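Two sets of fingers, one door handle
2022-05-21

Kirstin Niven has spent most of the spring opening doors. She runs the gripper trials at Pusteo, a small robotics firm in Okthorpe, and her job since February has been to decide which pair of fingers the company should put on its hand-held tool and later on its arm.

The choice came down to two. One set is hard molded plastic with a rubber coating, known in the shop as the Carnegie fingers after the street where they were first made. The other, called Unora, has soft orange pads on the inside faces and ridged strips along the edges.

"The Carnegies looked better on paper," Niven said. "They're stiffer, they weigh less, and you can wipe them down. I expected to be done in two weeks."

She was not. The trials ran to 591 grasps on lever handles alone, split between the two sets, and took in bottles, soft toys and flat things lying on a table. The same person held the tool for every run in a given session, so that differences between operators would not get mixed in with differences between fingers.

Lever handles were the hardest part. A short lever gives the fingers very little to hold, and the pull changes direction as the door comes around. Niven said the plastic fingers tended to walk along the bar toward the end and then let go.

"You feel it in your wrist before you see it," she said. "With the soft pads you can be a bit off center and still get the door open. With the hard ones you have to be right."

Ross Galbraith writes the software that turns the recordings into something an arm can follow. He was less sold on the soft pads at first. They squash under load, he said, and when they squash, the gap between the fingers no longer matches what the tool reports. His tracking depends on the square markers fixed to the top of each finger, and early versions of the Unora fingers let the marker tilt when the operator squeezed.

"I had 68 runs I couldn't use," Galbraith said. "The grasp was fine. I just couldn't tell you where the fingers were."

The fix was a stiffer body under the pad, with the marker mounted on the body. Galbraith said he has not lost a run to tilt since the change. He would still like a wider view from the camera - a door that swings toward the tool fills most of the picture, and the software then has less of the room to work from.

For that reason Niven has kept the background busy where she can. Plain walls give the tracking little to hold on to, she said, and colored shapes on dark cloth work well and cost almost nothing.

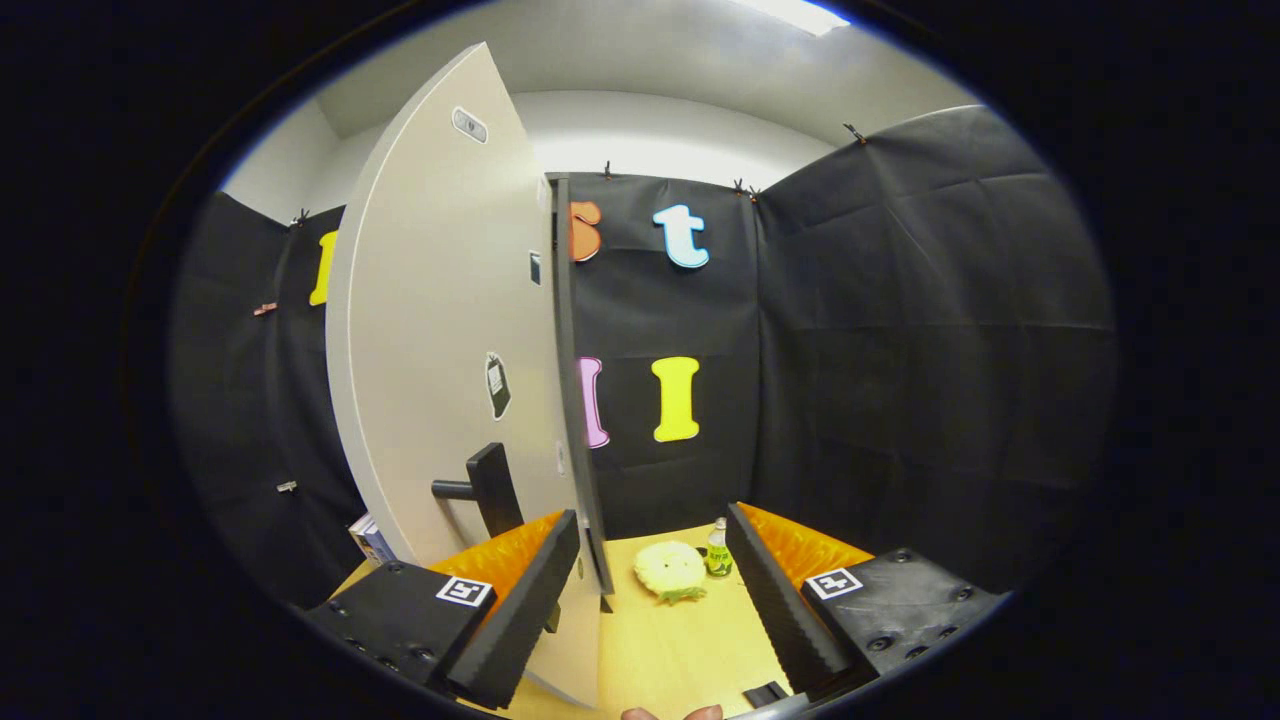
Orange-padded fingers on the hand-held tool, with the booth door open.

Small objects gave a more even result. On bottles the two sets finished close together. On plush toys the hard fingers did slightly better, and Niven does not have a good explanation for it. Flat objects on a tabletop were poor with both.

"Neither one can pick up a thin thing reliably," she said. "I'd rather say that now than have a customer find out."

Wear is the open question. The pads are glued on, and Niven replaces them after some 200 grasps, when the surface starts to go shiny. Galbraith wants to know what that does to the data, and whether an arm trained on fresh pads will cope with old ones. They plan to test that on the arm in June, using the same handles.

Pusteo has ordered parts for the Unora fingers. The Carnegies are staying in the drawer for now, Niven said, in case someone asks for a set that can be washed.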